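Getting yourself ready for the Traris crossing

I've done this trip often enough to have my own way of going about it, so these are the steps I follow from the night before until we're parked on the car deck. Ramiro Lozano wrote the first version, and I've added my bits (he always forgets the dog).

1. Print your booking. Yes, it's on your phone, but the signal at Grukham harbour is dreadful and the chap in the booth will wait for you to find it while everybody behind you watches!

2. Pack one small overnight bag per person and keep it on the back seat. The car deck is locked once we sail, and you won't get back down for your toothbrush.

Caution: camping gas has to be declared at check-in. Bonifacio Robles didn't, and he had to unpack the whole boot in the rain.

3. Fold a dark top or two into the bag as well. I live in mine on the boat, as the coffee always ends up down my front somewhere past the lighthouse.
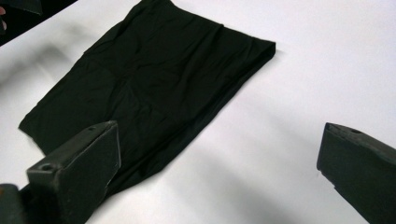

4. Fill up in Inton, before the roundabout. The harbour garage shuts at 6 and it's pricey anyway.

5. Join lane 2 if you've got a roof box or bikes on the back. Everyone else gets waved to the left.

6. Handbrake on, car in gear, alarm off. Then write your deck number on your hand (I do!) and head upstairs for a window seat.

Note: dogs stay in the car unless you've booked a pet cabin. There aren't many, and ours for August had to be booked back in the spring.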